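Laundry tips from the gripper trials

We've been at the washer problem for a good while now, and since so many of you write in asking what a robotics study could possibly teach a person about laundry, I've saved up the bits that carried over to my own house. Chanida Sombatkul ran the trials with hand-held grippers, 50 demonstrations of turning a dial and 18 of lifting things off the lid, and then the policy was trained on the lot.

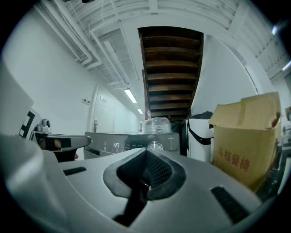
*At the washer, with 1:27 on the display.*

The first tip is to clear the top before you touch the dial. Runs that began with a bare lid went right far more often, and I've found I'm the same (I used to set the cycle with one elbow holding back a pile of towels!).

The second is to turn the dial slowly and stop for a breath at the setting you want. Demonstrations with that little pause taught the dial best, and Yee-man Ng says it cured her of overshooting at home too.

Slippery plastic wrap is still our worst case. Pick it up from underneath with both hands, and go easy on the squeeze. We'll try it again in December with softer pads.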